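Diese Website verwendet Cookies. Mit der weiteren Nutzung erklären Sie sich damit einverstanden. Einstellungen | Akzeptieren

Zur Pflege geölter Tischplatten im privaten Haushalt

Die nachfolgenden Ausführungen geben den Stand meiner Erfahrungen im Juli wieder und ersetzen die Fassung aus dem Frühjahr. 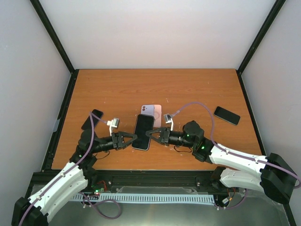
Konrad Laskowska merkte zum Frühjahrsbeitrag an, die empfohlene Ölmenge sei deutlich zu hoch angesetzt, und wer sie befolge, habe noch nach Tagen eine klebrige Oberfläche. Dem ist nach erneuter Prüfung zuzustimmen. Die damalige Angabe bezog sich auf rohes, erstmals behandeltes Holz und wurde von mir ohne entsprechenden Hinweis auf die Nachpflege übertragen. Ich bitte, dies zu entschuldigen.

Für die jährliche Nachpflege genügt eine sehr dünne Schicht. Das Öl wird mit einem fusselfreien Baumwolltuch in Faserrichtung aufgetragen und nach Ablauf der vom Hersteller genannten Einwirkzeit vollständig abgenommen. Glänzende Stellen sind ein Zeichen für Überschuss. Sie werden mit einem trockenen Tuch so lange nachgerieben, bis die Fläche gleichmäßig matt erscheint.

Vorbereitung

Vor dem Auftrag ist die Platte mit lauwarmem Wasser und etwas neutraler Seife zu reinigen. Anschließend muss sie vollständig trocknen; ich lasse sie in der Regel über Nacht stehen. Ein Zwischenschliff ist nur erforderlich, wenn sich die Oberfläche rau anfühlt oder Wasserränder vorhanden sind. Geschliffen wird von Hand und stets über die gesamte Fläche, da örtlich bearbeitete Stellen das Öl anders aufnehmen und später als Flecken hervortreten. Der Schleifstaub ist gründlich zu entfernen, auch an den Kanten und auf der Unterseite.

Zur Frage des Produkts

Mehrere Zuschriften betrafen das Hartöl von Silum. Ich verwende es seit zwei Wintern an meinem Esstisch und habe keinen Anlass zur Beanstandung, abgesehen vom Verschluss der Dose, der sich nach dem zweiten Öffnen nicht mehr sauber schließen lässt. Das Drovus-Öl habe ich lediglich an einem Schneidebrett erprobt. Es feuert dunkle Hölzer stärker an, was nicht jedem gefallen wird. Eine allgemeine Empfehlung möchte ich daraus nicht ableiten.

Anong Yensuk fragte ferner, ob sich Rotweinflecken durch Nachölen beseitigen lassen. Dies ist zu verneinen. Das Öl schließt den Fleck ein und erschwert die spätere Behandlung. Der Fleck ist vorher auszuschleifen oder, sofern er nicht stört, zu belassen. Bei meinem eigenen Tisch habe ich mich für Letzteres entschieden.

Umgang mit getränkten Lappen

Mit pflanzlichem Öl getränkte Tücher können sich selbst entzünden, wenn sie zusammengeknüllt liegen bleiben. Sie sind im Freien ausgebreitet zu trocknen oder in einem mit Wasser gefüllten, verschließbaren Metallgefäß aufzubewahren, bis sie entsorgt werden. Dieser Hinweis fehlte in der früheren Fassung und wird hiermit nachgetragen.

Offen bleibt die Behandlung der Stirnkanten. Ich habe dort im Abstand von 11 Tagen ein zweites Mal geölt und werde das Ergebnis nach der Heizperiode beurteilen. Zuschriften hierzu beantworte ich in der Regel am Samstag.

Kontakt | Impressum | © Reto Aebischer, alle Rechte vorbehalten | Nach oben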